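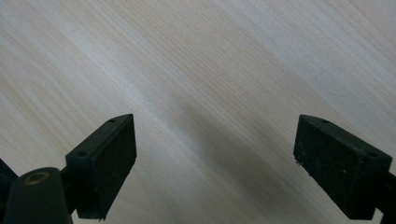
Boltska Hardwax Oil 503, Clear Matt

Price: $294 (6 litre tin)
Availability: in stock, Medeo warehouse

The tin says one coat. We'd plan on two. Boltska's own coverage figure assumes a sanded, close-grained board and a patient person, and most floors and benchtops we see have neither.

What it does well is stay out of the way. On pale timbers it yellows less than the old oil-based varnishes, though "non-yellowing" is a stretch. Any oil shifts the colour a bit. Do a test patch on an offcut and leave it by a window for a fortnight before you commit.

The maker also claims 3,000 scrub cycles. Fine, but a lab brush isn't a kitchen with kids in it. Mireille Ghanem in our workshop recoats her own bench every July and reckons the area beside the sink needs it sooner.

Compared with Gomex Satin: dearer, slower to cure, easier to patch. If you want a hard shine, buy the Gomex.

Apply thin with a lint-free cloth or short-nap roller. Wipe off the excess within 15 minutes – thick patches stay tacky for days. Lay used rags flat outdoors to dry, as they can self-heat and catch fire.

Not returnable once opened. Tinted versions by special order only.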